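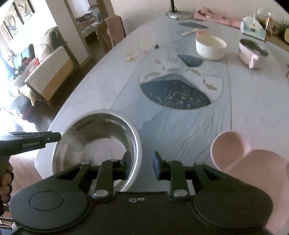 Blog > Workbench > Software

My timestamps were lying to me for most of the spring, and I'd like to complain about it at length.

Some background, for the two of you who don't already get this over dinner. I write the sync and replay tool for our hand-held gripper recordings. It's called Clodeck, a name I picked in four seconds and have had to say out loud in meetings ever since. It takes the video, the finger opening and the tool's pose, lines them all up on one clock, and hands the result to the policy training code. When it works you don't think about it. I've been thinking about it a lot.

The symptom was that the policy closed its fingers early. Show it a steel bowl on a table and it would reach out nicely, then pinch the air a little short of the rim, with great confidence. We blamed the model, of course. Valter Skjelbred blamed the shiny bowl, because reflections make depth go strange and Valter has had it in for stainless steel for years. He spent a week on a filter for reflections. It's a good filter. It fixed a problem we didn't have.

The offset was 58 milliseconds. The video was stamped when a frame arrived at the logger and the finger reading was stamped when it was taken, so the pictures were always running behind the fingers. In the replay viewer you could watch the finger plot drop while the tips on screen were still wide open. I had looked at that screen every working day and decided it was the viewer being slow. I wrote the viewer, so this seemed fair.

The fix is two lines in the Sandberg branch. The check that should have been there in the first place is a good deal longer. At the start of each recording you open and close the fingers twice, Clodeck finds the tips in the video, compares the gap to the encoder, and slides one against the other until they agree. If the match is poor it refuses to import the file and prints a rude message, which I've been asked to reword before July.

It does have trouble with dark fingertips over dark backgrounds, and it gets confused when a second gripper wanders into view, since it will happily track the wrong pair. For now I mask everything outside a patch in the middle. This is a hack and it's labeled as one in the code, in capitals.

I reran the import on all 600 recordings overnight on Ralla, the old machine under my desk that doubles as a foot warmer. Two refused to go through, and I haven't looked at why. Retraining is next. Valter wants to leave his filter in.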